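The planner failed again at ten past four, on episode 297, and Titilayo Anozie wrote the number on the back of her hand with a biro. She had a notebook. It was under the keyboard and she did not want to move the keyboard.

"Same one?" said Bukola Ogunleye from the other desk.

"Same kind. It gets there and then it sits."

The job was called Junis, after the street the first office had been on. Junis took a simulated kitchen, changed the colours and the lighting and the position of everything in it, and asked the arm to do some small household thing. Then it changed the kitchen and asked again. Petomura paid for 600 kitchens a night. The contract said that nine tasks in ten had to finish without help, and for most of July they had not.

Titilayo opened the log and scrolled to the end. The last command had gone out and been accepted. After it the controller had written the same line over and over, that it was waiting for a target pose. The perception module had written nothing. It had not crashed. It was still running, using a little memory, and had no opinion.

"Does it give a reason?" Bukola asked.

"It doesn't give anything. If the score's under the threshold it keeps quiet and tries the next picture."

"Who wrote it like that?"

"I did," said Titilayo. "In the spring."

She stepped the episode to where the arm had stopped, and switched to the wrist view.

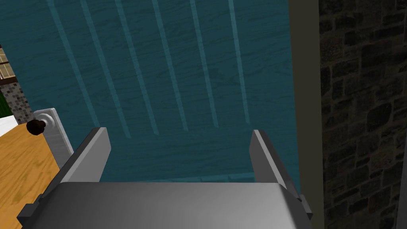 Bukola rolled her chair over. She had brought her tea and she held it away from the desk, because of the other time.

"Turn the overlay on," she said.

Titilayo turned it on. The segmentation came up in flat colours, and it was a mess. The teal had been broken into strips, each with its own label. One strip was a shelf and the one beside it was a door. Two were labelled as towel, at a confidence so low that it was hardly worth printing.

"It's the stripes," said Bukola.

"They're only pale bands. You can see the grain through them."

"You can. It's cutting along every one."

They looked at it for a while. Somewhere below them the people from Afolabi were moving a cabinet down the stairs and disagreeing about how.

"What did the training set have?" Bukola asked. "For surfaces."

Titilayo looked it up. There were 1016 materials in the library, and she filtered them by pattern. There were plain ones and wood ones and a great many kinds of stone. There were stripes too, but they were painted on, with hard edges, and they ran straight up and down or straight across. She could not find a slanting one, or one that let anything show through.

"So it's never met this," she said.

"It's met wood and it's met stripes. It hasn't met them at once." Bukola drank some of the tea. "You could ask Akel to render more."

Akel was the rendering service, and it was slow and charged by the hour. Titilayo had already used almost all of the month's allowance on wet floors, which Petomura had wanted and then stopped wanting.

"Or I merge the pieces," she said. "If two regions sit next to each other and they're on the same plane, treat them as one thing. We've got depth. We're not even using it there."

"That'll join up doors with the wall."

"Only if they're flush."

"Some are flush."

"Then it can be wrong about those," said Titilayo. "At least it'll be wrong out loud. I can fix that when I see it."

She made the change in the merge step first. It was a short function and she wrote it twice, because the first time she had the plane test the wrong way round and everything in the kitchen became one object, floor included. Bukola laughed at that and went back to her own desk.

Then she went into the part she had written in the spring. When the score was under the threshold it now had to say so. It had to send the score, the label it liked best and the label it liked second, and the planner had to back the arm off by a hand's width and ask for another look. She gave it three tries. After the third it was to stop and mark the episode as failed, with the reason in words.

She tested the messages by feeding it a blank grey picture. It answered at once.

low confidence, best guess wall, second guess floor, requesting new view

"It's talking," she said.

"What's it saying?"

"That it doesn't know."

"Good," said Bukola. She was putting her coat on.

Titilayo loaded episode 297 again with the same seed, so the kitchen would come out just as before, and set it running from the beginning. It would take a quarter of an hour. She moved the keyboard, took out the notebook and copied the number off her hand.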